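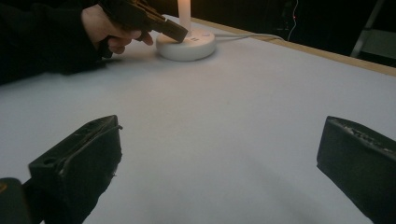
A gripper is the part of a robot that takes hold of things. It does the work that your thumb and fingers do when you pick up a pencil. At the Kerance Learning Workshop in Mirkville, grippers are tested before they are put on a robot arm. First, a person holds the gripper by its handle and carries out a task with it. The lamp test is one of these tasks. A lamp with a round white base is a harder object than it looks, for the base is low and smooth and gives the fingers very little to hold. There is a small round button on top of the base, and a cable comes out of one side. The tip of the gripper must come close to the rim without knocking it.

Why does a person hold the gripper?

A robot arm is heavy and takes a long time to set up. A person can pick up a hand-held gripper and begin at once. If the fingers are too wide for a job, the tester will find out in a few minutes, and the arm can stay switched off.

Many hand-held grippers also carry a camera. The camera points toward the fingers and records what is in front of them. Later, a computer can study the recordings and learn how the task is done.

What do the testers compare?

Two grippers may look almost the same and behave very differently. Thodoris Drakos, who leads the testing, asks the same questions about each one:

How far do the fingers open?
Do the fingers slip on a smooth surface?
Can the gripper press a small button without moving the object?
Can the camera still see when the room is dark?

The last question matters a great deal. A camera needs light, just as your eyes do. If a lamp is the brightest thing nearby, the camera may show the lamp clearly and lose the dark parts of the room. Black fingers in shadow can be hard to make out.

How many times is a test repeated?

One try does not tell us very much. In March the workshop compared two sets of fingers, called Flulgate and Economou after the people who drew the first plans. Each set was given 200 tries at the button task. The Flulgate fingers missed the button 35 times. The Economou fingers missed it less often, but they were slower to open.

Vangelis Zervas keeps the test records. Every try is written down, including the ones that go wrong. A mistake can show that a finger is too thick, or that the tester needs to come at the object from another side.

Try it yourself

Ask an adult for a pair of kitchen tongs. Place a plastic cup, a coin and a sponge on a table. Pick up each one with the tongs, then try again with one eye closed. Write down which object was hardest to lift. Do not use the tongs on anything that is hot or plugged in.

Kerance Learning Workshop, Mirkville
Young Readers Series, November 2019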